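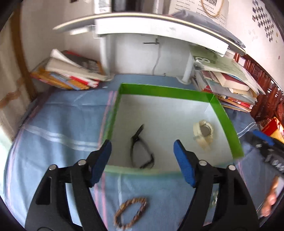 제목: Re: 책상 위 작은 물건 정리, 쟁반이 좋은가요 서랍이 좋은가요

목록 회원 여러분, 안녕하세요.
한국어로 긴 글을 쓰는 것은 아직 느립니다. 틀린 표현이 있으면 이해해 주십시오.

Urbonaitė 님이 쓰셨습니다:
> 저는 책상에 늘 작은 것이 많습니다. 테이프, 머리끈, 팔찌, 단추 같은 것입니다.
> 서랍에 넣으면 잊어버리고, 밖에 두면 지저분합니다. Mellard 서랍 칸막이를
> 사려고 하는데 폭이 242mm라서 제 서랍에 조금 큽니다. 쟁반을 쓰시는 분이
> 계시면 어떻게 나누어 두시는지 알려 주세요. 그리고 책상에 천을 까는 것은
> 불편하지 않습니까?

저는 쟁반을 씁니다. 초록색 테두리가 있는 낮은 사각 쟁반이고, 안쪽 바닥은 연한 회백색입니다. 바닥 색이 밝아서 검은 물건은 금방 보입니다. 크림색 테이프는 조금 덜 보이지만, 롤 모양이라 찾는 데 문제가 없습니다.

나누는 방법은 간단합니다. 손으로 일할 때 쓰는 것은 쟁반 안에 두고, 몸에 하는 것은 쟁반 밖에 둡니다. 그래서 테이프는 안에 있고, 갈색으로 꼰 팔찌는 천 위에 있습니다. 처음에는 모두 함께 넣었는데, 팔찌가 테이프의 끈끈한 쪽에 자꾸 붙었습니다. 떼어낼 때 실이 조금 일어나서 마음이 아팠습니다. 그 후로 섞지 않습니다.

테이프 끝은 접어 두는 것이 좋다고 모두 말씀하시는데, 저도 자주 잊습니다. 끝이 길게 늘어져 있으면 먼지가 붙으니 그 부분은 잘라 버리고 씁니다.

천에 대한 질문입니다. 제 것은 파란 바탕에 흰 줄과 분홍 줄이 있는 천입니다. 책상 길이가 810mm라서 천을 한 번 접어서 깔았습니다. 불편한 점은 글씨를 쓸 때입니다. 종이 밑이 부드러워서 볼펜이 잘 눌리지 않습니다. 저는 글씨를 쓸 때 Skidard 받침을 하나 놓습니다. 좋은 점은 작은 물건이 굴러가지 않는 것입니다. 다만 투명하고 반짝이는 작은 것은 줄무늬 위에서 찾기가 어렵습니다. 그런 것은 뚜껑이 있는 통에 넣으시기를 권합니다.

칸막이는 사기 전에 서랍 안쪽을 다시 재어 보십시오. 저는 바깥쪽을 재고 주문해서 13mm가 모자랐고, 결국 Ciltgate에 반품했습니다. 왕복 배송비도 제가 냈습니다.

한 가지 저도 여쭙고 싶습니다. 꼰 팔찌를 세탁해 보신 분이 계십니까? 물에 담가도 되는지, 색이 빠지는지 궁금합니다. 7월에는 땀 때문에 자주 빨아야 할 것 같습니다.

감사합니다.
Ziad Srour 드림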